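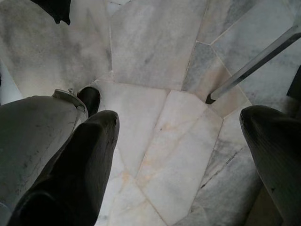

September 5, 2026
Brulliveck test kitchen, bench notes, vinegar and salt trials on herring

Quick entry before I lose the thread. Sakda Phetsri and I got through the whole second batch today and I am so pleased with it that I'm writing this up on a Saturday night with fish still under my fingernails.

Background for anyone picking this notebook up cold: we're trying to get the Forkaletti recipe (the pickled herring in the small jars, sweet brine, onions, bay) down to a lower sugar level without losing the texture people like. The kosher supervision stays as it is, so no changes of supplier on the vinegar and no new flavorings without asking first. The old recipe is soft in the middle and firm at the edges and it has always sold well before the holidays. We've got Rosh Hashanah orders coming up fast in September, so either the new brine is ready for this run or it waits until next year.

Fish
All from the same frozen lot, thawed overnight in the walk-in. Fillets with skin on, fins and scales checked on the whole fish before filleting, as always. I pulled pin bones from the first tray, Sakda did the rest, and his are cleaner than mine. I need to learn how he holds the tweezers. He goes in flat and pulls toward the head end. I go straight up and tear.

We started with 38 fillets and threw two back for soft bellies. I marked the lot slip and it's in the folder.

Salt step
Dry salt on racks, coarse kosher salt, skin down. Last time we did a wet salt soak for everything and the fillets came out bland in the thick part and harsh at the tail. Dry was so much better! The flesh tightened evenly and it had that slightly waxy look on the cut side, like good lox. Rinsed, patted, and then a cold water soak to bring the salt back down. I tasted at the end of the soak and again after draining (drained is the honest one, the water on the surface fools you).

Note for next time: change the soak water once, halfway. We forgot on rack B and you can taste it. Rack B went into its own bucket and got labeled so it doesn't muddy the results.

Brine
Three versions, all with the same white vinegar and the same spice bag.

Brine 1: the old recipe, full sugar. Control.
Brine 2: sugar cut to 80 percent of the old amount, nothing else touched.
Brine 3: same sugar as brine 2, plus more onion, sliced thin and laid between the fillets instead of piled on top.

I had expected brine 2 to be the plain one and brine 3 to be the mess. The onion in 3 gives back a lot of the sweetness by itself. It comes late, after the vinegar, and it's rounder than sugar. We only have the quick sample to go on (small cut pieces in a cup, pulled early), so I'm not calling it. The real jars need their full time in the cold. But Sakda ate his piece, said nothing, and went back for another one, and then a third.

Brine 2 by itself is thin. It tastes like somebody took something out, and of course we did. A touch more bay might help. Allspice I would leave alone, it was already pushing forward in the warm brine and I'd rather it stayed in the back.

All three brines were brought up hot to dissolve the sugar and then cooled right down before they touched fish. Please, everyone, cool it all the way. If the pot still feels warm on the outside, wait. Warm brine cooks the outer layer and you get that chalky ring, and then we spend a week arguing about whether it was the salt.

Jars
Packed skin side out, rolled loosely, onion between. The Maeng jars have a slightly wider neck than the ones we used in spring and they're a joy to pack. No more folding a fillet in half to get it past the shoulder. The lids gave us one bad moment: a couple didn't sit flat until we wiped the rims again. Wipe the rims twice. Oil from the skin gets everywhere.

Labels on every jar with brine number, rack and shelf. Everything is on the middle shelf of the walk-in, left side, behind the horseradish. Do not move the horseradish.

Side trial: the dill idea
We had a little of brine 1 left so I put up one small jar with fresh dill stems, no leaves. The leaves go brown and slimy and checking them for insects takes forever, and the stems are where a lot of the flavor is anyway. They still have to be washed and checked, but it's quick work on a clean stem under a good light. If this turns out well I would love to do it as a spring thing. Sakda is against dill in sweet brine on principle. We'll see who is right when the lid comes off.

Crackers
Pellness sent over their new rye crackers for the tasting table and they're great with the herring, really snappy, with enough caraway to stand up to the onion. One problem: the box we got is dairy. The herring is pareve and plenty of people will want to put it out before a meat meal, so I asked whether they make a pareve one. They do, in a bigger square. It's coming next week. Until then the dairy box stays up front in the office and away from the bench, please, crumbs and all.

Numbers for the run
If brine 3 holds up, the plan is 1,000 jars for the holiday orders. That means onions, a lot of onions, and thin slicing by hand won't do it. The slicer has to be cleaned and set finer than it is now. I tried the current setting on a few and the slices are too thick to lie flat between the fillets. They spring the roll open and you get gaps, and the brine pools there. Thin, thin, thin. You should be able to read the label through it.

Vinegar we have. Sugar we have, obviously, more than we need now. Bay leaves are low. Allspice fine. Mustard seed fine.

pH strips: 20 left in the open tube. Readings on all three brines are on the sheet taped inside the cabinet door, with the time next to each. I'd like to do the jars with the meter and keep strips for the buckets. Meter needs fresh buffer before anyone trusts it.

Things I got wrong today
Salted rack A with the tails overlapping and had to separate them partway. Fine in the end, but the overlap spots are paler.
Put the spice bag for brine 2 in before the sugar had dissolved. Shouldn't matter. Writing it down in case it does.
Wrote "rack 8" on two labels where it should say rack B. Fixed, but if you find a third one, that's what it means.

What I want to know next
Does the onion keep its crunch in brine 3 or does it go limp by the time the fish is ready? Limp is OK for flavor, but people love eating the onion, me included.
Would the dry salt work on the matjes style too? I think it would be too firm, but I'm curious enough to give up a few fillets to find out.
Is the skin side out pack slowing the brine down in the thick part? Put up one jar skin side in to compare. It's marked with a blue dot.

First proper tasting when the jars come out. Everyone gets a fork and a blank sheet, jars covered, no brine numbers showing. Please don't tell each other what you think until the sheets are in, and that includes faces, Sakda.

Bench washed down, knives back on the strip, drain cleared. Trimmings went out tonight and not in the indoor bin. Gray tubs are upside down on the rack to dry.

Need: bay leaves, buffer for the meter, blade for the slicer, more blue dots.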